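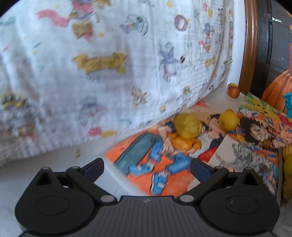
Chapter 4
Bedding and the Bed Frame

A bed is usually the largest thing in a bedroom, and how its cover hangs affects how the whole room looks. This chapter deals with choosing, fitting and washing covers for beds in everyday use. Fabric with a crinkled weave, like the white bedspread printed with pastel cartoon characters, needs no ironing and can be put back on the bed straight from the line. Where a spread folds down against a wooden frame, as it does along the brown rail, lift the edge before dusting or polishing the wood.

Section 4.1 covers measuring. Section 4.2 covers washing printed cotton, including the test Qistina Liem ran on 40 children's spreads. Section 4.3 returns to the Masau household from Chapter 2. You will need a tape measure and your room plan from the last exercise.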